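Do you really need to fold everything?

Nov 27, 2023

Every March I read that a tidy linen cupboard will change my life, and every year by summer it looks like a jumble sale again. This time I tried the Gukudero method, which promises flat stacks in 2 minutes a sheet. I have my doubts.

Towels, fine. Pillowcases, fine. But small cloths? The guide wants them in thirds, then thirds again, and stood on end like files. Mine live in a drawer and go straight back in the bucket.
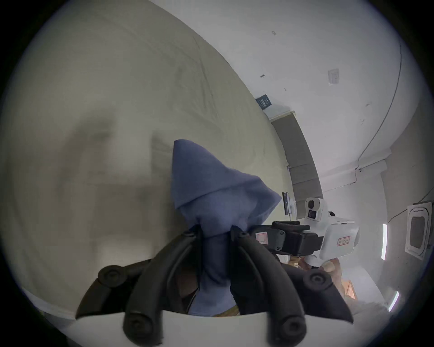
Blue cloth and the grey-green sheet, neither of them folded yet.

The sheet is another matter. I do fold those, badly, and a few faint creases have never kept me awake. Ironing bed linen I gave up years ago – I can't say I've slept any worse.

I'll give the stacks until March. The cloths are staying in their drawer.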